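Folding towels on the counter instead of the bed

barkgate_jo
Posted Tuesday, 7:42 pm
OK I am a total convert! I moved all my folding to the marble counter and it is SO much nicer than the bed. Everything lies flat, corners line up, and the dark blue ones look fantastic against the stone. I fold in half, smooth it with my forearm, then fold again.
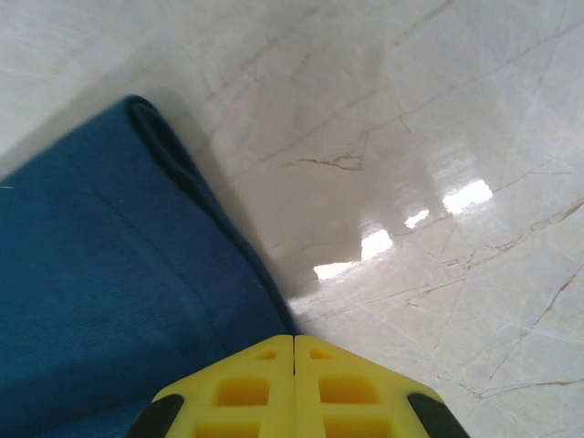 The second fold is where I slow down, so the thick edge stays nice and round. I got through the whole basket before my show started!

Skukisier
Love that blue! I'm still team bed though. Polished stone is slippery and my towels slide all over the place.

jelle_geerts
Slide is good! You can spin the towel and never walk around it. My only gripe is lint, it shows on navy like crazy.

barkgate_jo
Yes, the lint!! I keep a roller in the drawer now.

Dreto882
Thirds, people. Halves leave you with a fat stack that won't fit a shelf.

Skukisier
Disagree, thirds look lumpy on thick towels. Halves and then roll.

barkgate_jo
My shelves are deep so halves work great for me, but I'll try 3 in thirds this weekend and report back!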